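Condori Demo 2: Pre-Release Safety Checklist
2 min read
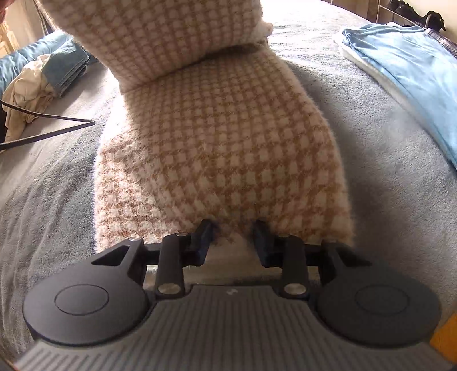
Joris Verbruggen signs this one off before the December build goes to backers.

[x] Photosensitivity warning shows before the first flash. It used to show after.
[x] Headset chaperone grid stays on in the Pindotholm caves.
[ ] Snap turning on by default. Still off. My stomach has filed a complaint.
[x] Holds 60 fps in the flooded hall, if you look at the floor.
[ ] Linux build quits cleanly. It quits, certainly.
[x] Save slot 1001 no longer eats slot 2.
[ ] Ticket 631, the ladder. We don't discuss the ladder.

Comments (2)

Roel Dierckx: Please discuss the ladder.

flinitz: Snap turning or I'm asking for my pledge back. Nice work on the caves though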